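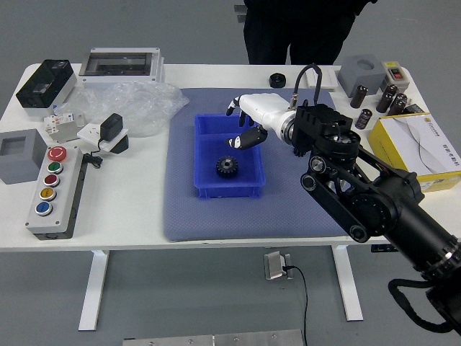
Reviews / Reference and Travel

The Carnodum World Religions Wall Chart and Guide

I bought this set in March with some doubts, and most of them are still with me. Carnodum sells it as a complete picture of faith across the globe: a folded chart, a 60-page guide to holy days and a booklet of maps. The blurb promises 597 entries. I didn't check that number and I can't say it matters, as so many of the entries are a single line.

The chart is the better half. It gives each country a small bar split into colours, one for each main religion, and from across a room it looks very handsome. Up close it starts to wobble. Traditional beliefs in much of Africa are squeezed into one beige stripe marked "local", which tells you nothing about how people in Benin or Ghana might go to church in the morning and still keep a family shrine. There is no way to show somebody who does both. A bar has to add up to a hundred, so people get put in one box.

The guide has the same trouble. Japan gets 10 lines, and half of those go on whether Shinto counts as a religion. Ethiopia does much better, with a clear page on the Orthodox fasts and why Christmas falls in January there. Whoever wrote that page knew the subject. Whoever wrote the one on Indonesia seems to have stopped at Bali.

Dates are a weak point too. Eid, Diwali and Easter all move, and the guide prints them for one year only, with a note telling you to look elsewhere after that. For a book whose main use is planning around holidays, that's thin. The older Morelli handbook, which I've had on the shelf for years, gives a table and a short account of how the lunar calendar works. It's ugly and the type is tiny, but I still reach for it first.

The maps are printed by Gamorov and the paper is good. My copy has been folded and unfolded a fair bit and the creases haven't gone white. The shading for mixed areas is too pale, though, so Lebanon and Bosnia come out as a sort of grey smudge.

There are no sources anywhere. The back page thanks "census returns and other surveys" and leaves it at that. Plenty of countries don't ask about religion in the census at all, France being the obvious one, so I'd like to know where the French bar came from.

Would I buy it again? For a classroom wall, perhaps, if the teacher is willing to argue with it. For travel, no. It weighs 1223 grams in its box, and the Nutenent pocket guide covers opening hours, dress and fasting months far better in something you can put in a coat.

Two and a half stars, the half being for Ethiopia.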